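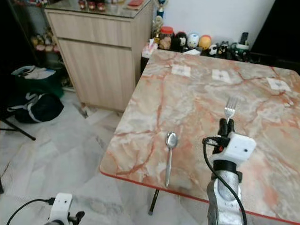 About Brekano

We're a small table-setting school in Trevville, and we love a well-laid table – marble pattern, red edge and all! Beginners start with a spoon and a fork.

Bowls come next, a small steel one set on a wider one.

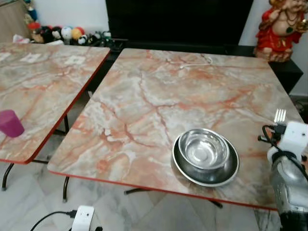

Do I need to bring my own cutlery?
Everything is provided, and we have 891 pieces to choose from.

Courses last 2 hours, with room for 15 people. Our trinket shelf keeps growing too (the egg-shaped figures are a favorite).
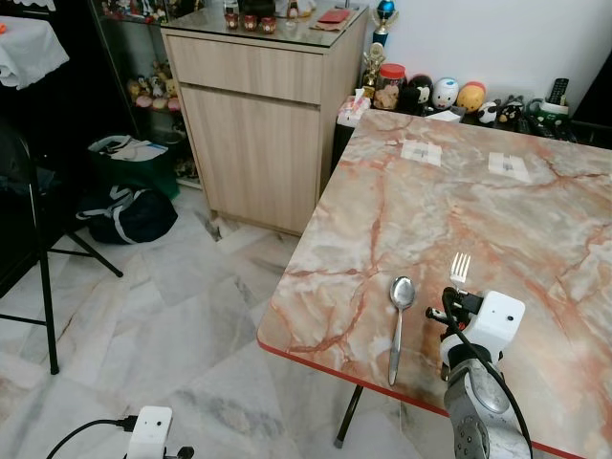
Photo: Brekano / Görtz

New courses open in December.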